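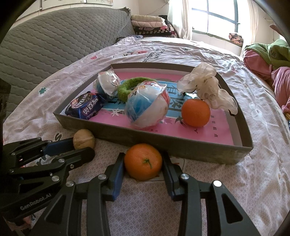 4.2 Temporary seating and the return of venues to daily use

The Graltow games used four venues, and two of them had stood for decades before the bid was made. The Dalon arena and the Xavier hall were both working buildings, with school leagues, evening classes and club training booked through most of the year. The organizers rented them, added seats and changing rooms, and agreed to give them back in the condition in which they were found. This section looks at how that agreement was carried out and what it meant for the people who normally used the buildings.

Our main sources are the rental contracts, the daily logs kept by the site managers, and interviews with staff and club officers. The interviews were done by Solange Marinho and Wagner Rezende in two rounds, one during the removal work and one after the clubs had moved back in. Attendance counts come from Datside, the entry system used at all four venues. We did not have access to the accounts of the seating contractor, so we say little about cost to that firm.

The temporary stands at Dalon held 3,585 seats. They were put up on the east and south sides, over ground that was used the rest of the year for parking and for a practice court. The contract allowed eight weeks for taking the stands down and repairing the surface beneath them. The stands themselves came down well inside that period. The surface took longer. The steel base plates had pressed into the asphalt in several rows, and the practice court had to be relaid along its whole south edge before it could be marked again. The contract described the repair only as "making good," and the two sides read this in different ways. The contractor took it to mean filling the marks. The arena took it to mean a level court that could be played on.

The disagreement was settled without going to arbitration, but it pushed the reopening of the court into October. Three clubs lost training time as a result. One of them, a youth handball club, moved its sessions to a school gym across town and lost some of its younger players, whose parents could not make the trip. The club's officers did not blame the games for this in their interviews. They did say that they had not been told the date might slip, and that they would have booked a better hall if they had known.

At the Xavier hall the work was smaller. No outside stands were built. The existing benches were replaced with folding seats for the length of the games, and the benches were kept in storage in the basement. Several came back with split ends. The site log has no entry on their condition when they went into storage, so it is not possible to say when the splits were made. The hall paid for the repair out of its own maintenance budget.

Figure 4. Orange mandarin and walnut beside a shallow gray cardboard tray, with an open two-finger gripper.

Use of the seats during the games was uneven. Datside counted entries at the gate and not seats taken, so a person who left and came back was counted twice. Even with this limit, the pattern at Dalon is clear. The added stands were needed on the evenings of the finals and on the opening day. On most mornings the permanent seats alone would have held everyone who came in. The planning papers had assumed a steady crowd across the program, and they used attendance at an earlier and much shorter event as their guide.

It does not follow that the stands should have been left out. The finals could not have been held at Dalon without them, and moving the finals to a larger building would have meant longer bus routes and a second set of broadcast positions. A stand on one side only was considered at an early stage. The papers show that it was dropped after the broadcaster asked for seated spectators behind both the main camera line and the south goal. We found no record of the arena being asked for its view at that point - the manager recalled hearing of the change from the contractor.

The two buildings also differed in who was responsible for day-to-day contact. Xavier kept its own manager in the building throughout, working next to the games staff. At Dalon the regular manager was moved to other duties, and a games site manager took over until the handover. Staff at Xavier described small problems being fixed the same day. Staff at Dalon described writing reports that went to the central office and came back with questions. Some of this may be due to size. Dalon was the busier site, and it had more firms working on it at once.

The equipment left behind was mostly welcome. Dalon kept a new scoreboard and a set of floor covers, and Xavier kept better lighting over the main floor. Both managers said the lighting and covers were in regular use. The scoreboard was used less, as it needs a trained operator and the clubs usually bring their own portable boards.

Wording was the weak point in both contracts. Neither had a survey of the building attached, with photographs and measurements, from before the work began. Neither named a person who would sign off the repairs on behalf of the regular users. The contracts for the two new venues, discussed in the next section, had both of these, though for different reasons, and the handover there raised fewer disputes.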